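Flullitz Kitchen Simulator, demo day review: a lot of talk for one tabletop

Posted 27 May 2021

Price: $399 per seat per year
Seen at: Pokow open day, demo room at the back
Verdict: wait

I went to the Pokow open day with one item on my list. Flullitz has been emailing shops like mine since January about its kitchen simulator, which is supposed to let a small outfit work out two-handed robot tasks on a screen before paying for any hardware. We do food prep equipment, mostly for school and hospital kitchens, and I have a customer who asks me every couple of months if a robot could do his plating. I'd love to give him an answer that isn't a shrug. So I drove out, got a badge and a bad coffee, and sat through the session twice.

The room had 18 chairs and more people than that. If you go to the next one, get there early or you'll be watching over somebody's shoulder.

The pitch

Georges Srour ran the demonstration. He knows the product and he doesn't talk down to people, which I appreciated. His opening claim was that a task can be set up, tried and changed in 40 minutes by someone who has never programmed a robot. Then he spent the next stretch showing a task that had been set up before any of us walked in. I asked if we could see one built from nothing. He said there wasn't time in the slot. The slot, by my watch, was longer than 40 minutes.

The other big claim was that the software comes with 2,000 kitchen objects. I'd have liked to scroll through the list. What we got was a slide with the number on it. A library that size could be anything: it could be a great range of pots, pans, trays and lids, or it could be the same bowl in a lot of colors. I asked which one it was and was told the catalog is "growing." Fine, but I'm being asked to pay for what's in it now.

Setup and controls

You can drive the hands yourself or let the software play back a task. We were offered a turn at the controls after the first session, and I took mine. The left hand did what I wanted pretty quickly. The right one took longer, and I kept overshooting. Part of that is me. Part of it is that the view stays put unless you stop and go into a menu to change it, and I never got a good sense of how high a hand was above the table. The shadows help some. I wanted a second view in the corner of the screen and was told that's coming. A lot of things were coming.

The menus are better than I expected. Plain labels, no hunting around, and undo works on everything I tried. The manual is a different story. Half of the printed copy on the table was still about an older version, with buttons that don't exist anymore.

How it looks

Pretty good, I'll admit. The wood has a believable grain and the cutting board, a checkerboard of light and dark blocks, is nicer than the one I have at home. The little dish with the swirl in it is a nice touch too, though I couldn't tell you if it's meant to be tableware or a pastry, and for my customer that would matter quite a bit. You don't grip a pastry the way you grip a bowl.

But pretty isn't what I came for. I wanted to know what happens when a hand squeezes too hard, or when a dish is greasy, or when someone leaves a towel where the board should be. I asked about grease. The answer was that surface friction can be adjusted with a slider. Adjusted to what? We'd have to measure that ourselves, on a real dish, with a real hand, and at that point I'm buying the hardware I was hoping to put off.

The cream pot between the two hands bothered me as well. It has a loop handle on each side, so it's an obvious candidate for a two-handed lift, and I asked to see one, with some weight in it. Both sessions stayed with the small stuff.

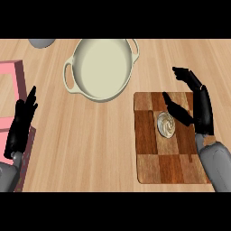
Against the Brzozowska package

I've had the Brzozowska package on trial at the shop, so that's my yardstick. It's uglier by a mile and the menus are miserable. It does let you bring in your own objects from a drawing, and it gives you a force reading on each finger while you work. Flullitz has neither in the basic seat. Own objects are in the Wimow add-on, and no one at the open day would quote me a price for Wimow without a follow-up call. I don't do follow-up calls for prices.

What I liked

Easy menus
Undo that works
Runs smoothly, at least on the machine they brought
Srour took every question, including the ones he didn't enjoy

What I didn't

No task built from scratch in front of us
One fixed view while you're driving
Out-of-date manual
Add-on with no published price

Would I buy it?

At $399 a seat I could talk myself into one for the shop if there were a trial period. There isn't. You get a refund window that closes when you activate the license, so it covers you for as long as you don't use the thing. I left my card and asked to be told when a trial version comes out. Until then my customer with the plating question is still getting a shrug.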